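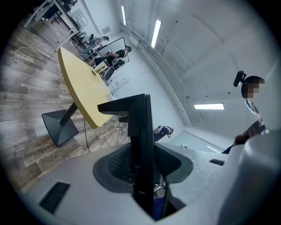
A pedestal table is a table whose top is carried by a single central column in place of legs at the corners. Small round versions are common in shared offices, where they serve as meeting points, overflow work surfaces and places to set down books and drinks.

Construction

The type has three parts: top, column and base. The column is fixed to the underside of the top with a metal plate and to the base with a threaded rod or bolts. Bases may be disks, crossed feet or shallow pyramids with a square footprint. A heavy base lowers the center of gravity and limits tipping when a load is placed near the rim. Tops are made from solid wood, veneered board or coated board, often in a pale finish.

Use in offices

With no corner legs, chairs can be placed at any point around the edge. The drawback is cable handling. A rectangular desk can carry a tray along its back edge, while a round top has no back, and cords tend to hang from the rim to a power strip on the floor. Melur Osman's survey of shared workrooms, published in June, recommends routing cords down the column – a method that works only where the top has a central opening.

Rectangular desks remain the usual choice for work at a fixed seat. They hold equipment and personal items side by side, and the back edge is commonly used for cups and other small objects.

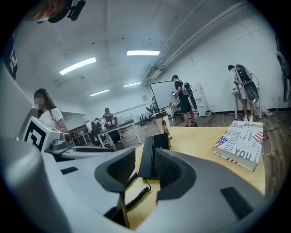
Light wooden desk with a paperback book, a cup and a black upright device with a coiled cord.

Maintenance

Column bolts loosen with use and should be checked when the top begins to rock. Uneven floors are corrected with adjustable glides under the base.

See also: Desk; Cable management; Workbench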